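Is the Leckie desktop arm kit worth 995, or am I paying for the box?

Posted by Zerrin Erdem in Bench & Hobby, Tue 9 October

I help run the evening electronics group in Bevville and we have money for one arm. The one everybody points me to is the Leckie kit, sold through Silen. It's $995 built and calibrated, or $700 if you put it together yourself. The product page says "repeatable, classroom ready, set up in minutes". I have read that sentence on a lot of product pages.

Silen let me come and spend an afternoon with a built one at their Trarkitcombe workshop, so I'm not going on the brochure alone. They had it on a white table with white paper laid down, and I was allowed to drive it myself for most of the time. 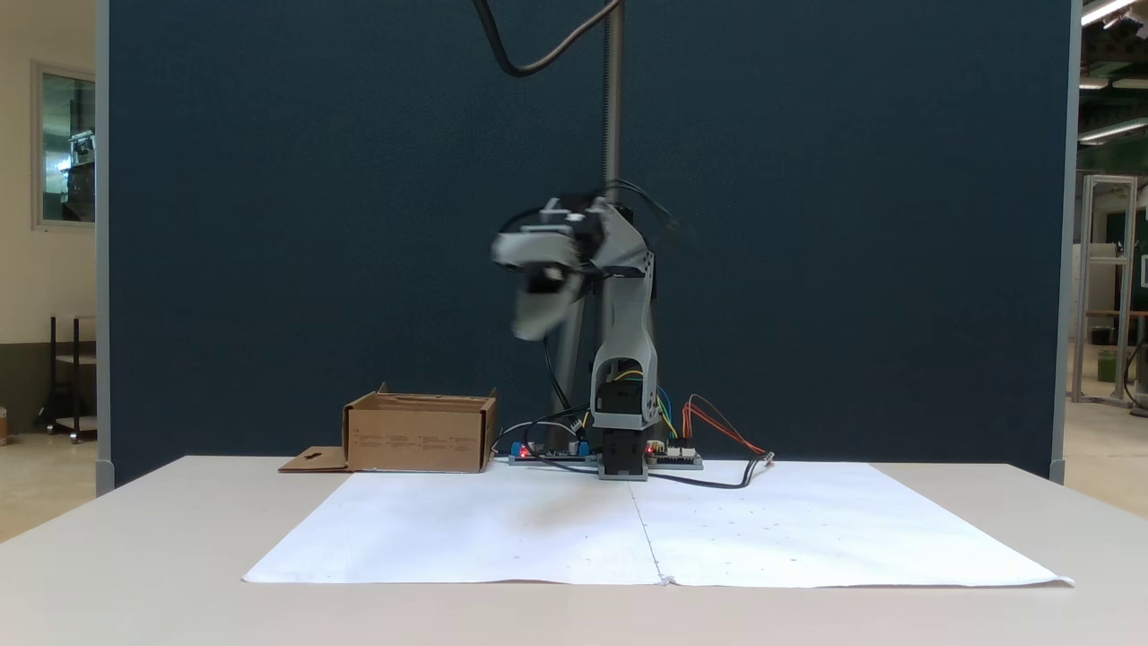

My worry is mostly the structure. The arm moves fast enough, and the gripper end gets around briskly when you ask it to. But fast is cheap. What I wanted was for it to go back to the same dot on the paper over and over, and the sales guy kept steering me toward the pick-up demo when I asked for that. I got eight tries at one dot before he needed the table back. Some were on it and some were visibly off, and I hadn't brought a ruler, which was dumb of me.

Other things I didn't love: the boards just lie there with no enclosure, and there's a lot of loose cable for something that's supposed to go in front of beginners. He said an enclosure is "on the roadmap". It was on the roadmap in May too, when I first emailed them.

So has anyone lived with one of these for longer than an afternoon? Would you pay the extra for the built version? We'd use it two evenings a week, mostly for teaching people to write simple motion code.

Alistair McIver

I've had the self-build version for a bit over a year, so take this as one person's experience with one unit.

Don't pay for the built one. The calibration they charge you for is lost the first time you take a servo off, and you will take a servo off. The instructions for redoing it are decent – two pages, no video – and it took me an evening the first time. Now it takes less than an hour.

On the structure, you're right to be suspicious. The long link between shoulder and elbow is a printed bar with a slot in it, and the elbow servo hangs off the far end in its own housing. Any play at the shoulder gets multiplied by the time you reach the gripper. Mine was fine with the arm pulled in and poor when it was stretched out. I reprinted the link thicker and it got better, but I wouldn't call it repeatable the way the page does.
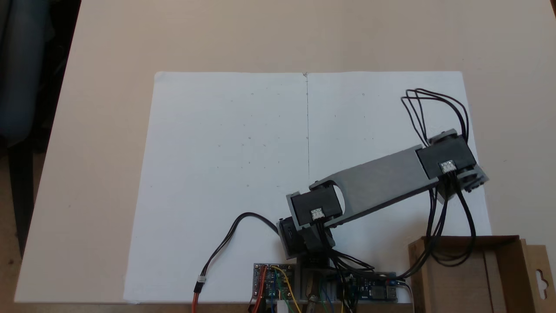
Cables are the other thing. Leave slack at the elbow or you'll pull a connector, but tie the slack down somewhere, which the kit gives you no way to do. I used hook-and-loop straps. I also put the boards in a plastic food container with holes drilled in it and I've had no trouble since. If Silen had thrown in a box and a few straps I'd have a much kinder opinion of the price.

For teaching motion code it does the job. Beginners see their numbers turn into movement and don't care if it lands slightly wide. If anyone in the group wants it to draw, or place small parts, they'll be annoyed by week three.

Ask them for a repeatability figure in writing, with the arm extended. I asked and got a link to the product page. Budget roughly $100 for a spare servo and bits on top of whatever you pay.

benchrat_south

get the kit, building it is half the fun. never used the leckie but they're all the same servos anyway

Zerrin Erdem

Thanks Alistair, very useful. I've emailed Silen for the figure with the arm extended and told them we'll hold off ordering until it comes. If we do buy, it'll be the $700 one.

benchrat, are they the same servos? Do you have a part number? The listing doesn't give one and I'd like to price the spares before I commit the group's money.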